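Grade the Log, Not the Lift

Student robotics has a scoring problem. The usual event awards points for completed tasks inside a time limit, and teams respond the way anyone would. They script one path, rehearse it until it works, and bring it to the table with the objects taped to their marks. The score measures how well the objects were placed.

I have judged two rounds of the Rokero student challenge and I advise a team that entered it in March. The rules gave 51 points for moving small parts from one side of the table to the other and none for recording what happened on the way. My team had 77 logged attempts by the end of the term. Most teams I asked had no log at all.

The bench my students use has two arms facing each other over a covered tabletop, beside a window. Small parts go down in the open area between the grippers, and the rest of the table is left as it is.
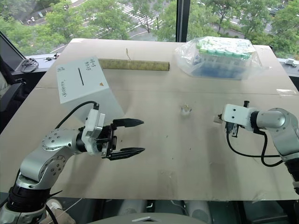 What a small part tests

A small transparent part is a harsh test. Light passes through it, its edges are weak in a camera image, and a finger that closes slightly off center pushes it away. A team that can explain its misses on a part like this has learned more than a team that stacks painted blocks at full speed.

Under the present rules, the explanation is worth nothing. Students notice this quickly and stop writing things down.

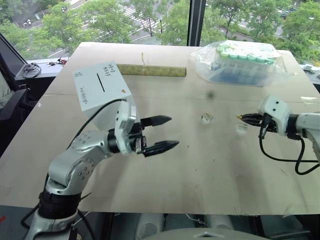

Two clear cubes on the table between the grippers.

I would change three rules. First, part positions should be drawn at random by the judges, after the arms are powered. Second, each team should hand in a log of every attempt, including failed ones, with the pose of both arms at the moment of closing. Third, half of the score should come from the log. The Cultness league tried a weaker version – a one-page report, ungraded – and got paragraphs about teamwork.

The common objection is cost. Teams with better hardware will produce better logs, it is said. I doubt it. Our software is the free Qian planner, and the logging script is 900 lines that two students wrote over a break. A text file does not care what the arm cost.

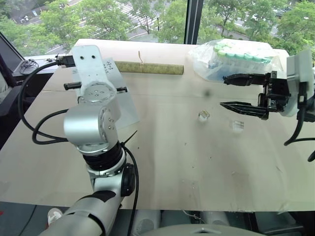 The bench again, with the right gripper open and the clear pieces near its fingers.

A second objection is that spectators will be bored. That may be true. A clean run is pleasant to watch and a log is not. But the event exists for the students, and the spectators are mostly their parents.

The camera view matters here too. A view from above shows the layout and hides the contact. A view from the wrist shows the fingers and loses the rest of the table. 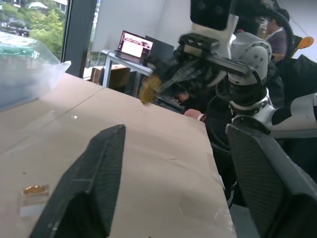
Teams should be required to keep both and to line them up by time. Grilent, which sponsors our regional event, already allows 2000 megabytes of storage per team. That is enough for a full day at low resolution, and the rulebook would need one added paragraph.

I have sent that paragraph to the organizers twice. The next rules draft closes before the spring season, and I will send it again.

Comments

benchpower
Agree on random placement. Half the score for the log is too much. A quarter would get the same behavior.

t_hollow
We tried logging arm poses at our school. The clocks on the two controllers drifted and the data was useless after ten minutes. Sort out time sync before making it a rule.

oldgearbox
My daughter's team would have placed last under these rules and she would have learned more. Not sure she would agree.

We use cookies to remember your settings and measure traffic. By continuing to read, you accept our cookie policy.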